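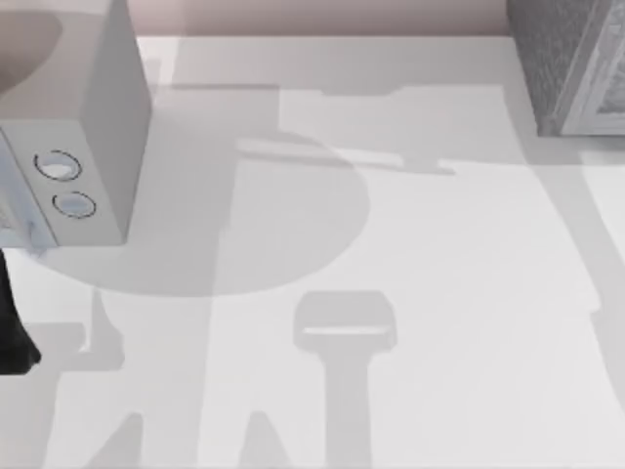
Oskari Toivonen wrote in after my last column to tell me I was being a snob about simulators. A robot that can't clear a counter on a computer, he said, sure isn't going to clear mine, so why not let it fail where the dishes are free?

Okay, fair! I've come around on that part. You can run a chore 300 times before lunch and never sweep up any glass. What still bugs me is the leap people make afterward, from a rendered tabletop to my kitchen at 7 in the morning (crumbs, mail, one sticky spot I've been meaning to get to since September). My counter has never once been that white.

And then there are jars. I love the jar as a test because we all think it's easy. You come in close, you get your fingers on either side, you don't squeeze too hard, you don't knock it over on the way in. My niece had it down at 3.
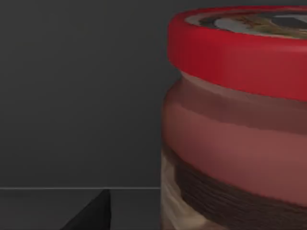

Joonas Koskela thinks I'm picking on the hard stuff, and that a machine that only puts groceries away, slowly, would still be worth having. He'd happily wait 40 minutes for it if he could sit down in the meantime.

I get it, I really do. But I'd be up off that couch in 30 seconds, hovering. Give me a red lid I can hand over without watching and I'll clear a shelf for the thing. For now I'd say shop floors get theirs first, where the same part shows up in the same spot all day long, and I'll keep putting away my own groceries.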